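Historia de la oficina moderna
Tema 8. La luz, el despacho y quien paga la bombilla

La oficina del siglo XIX se organizaba según un principio sencillo: el que más mandaba, más ventana tenía. El escribiente copiaba facturas al fondo, junto a la estufa si había suerte, y el jefe disfrutaba de una claridad que apenas usaba para leer el periódico.

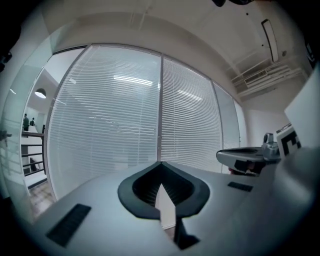

La iluminación eléctrica prometía corregir el reparto. Lo que corrigió fue el horario. En los locales de la compañía Frerichs, por ejemplo, la jornada de invierno se alargó hasta igualar a la de verano, mejora que la dirección celebró mucho más que la plantilla.
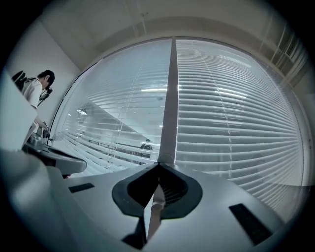 Cuadernos de Rindora, núm. 60

Con la planta abierta llegó el problema contrario: luz para todos y sitio donde esconderse para ninguno. El edificio Cavmont reunió 800 mesas en una sola sala. El reglamento interno dedicaba más páginas a las persianas que a las vacaciones, y conviene leerlo entero antes del seminario (sí, también el anexo).
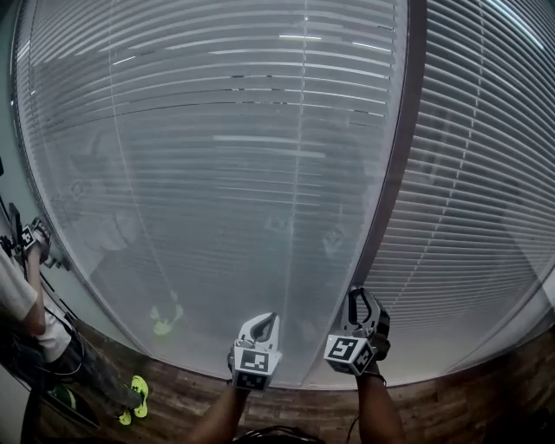 Fig. 3. Persianas cerradas tras un tabique de vidrio.

El vidrio interior fue la solución de compromiso: un despacho transparente para proclamar la confianza y una persiana para retirarla.

Lectura obligatoria: expediente Enivton, legajo 1184. La letra es mala y la fotocopia, peor. Entrega del comentario en julio, a doble espacio.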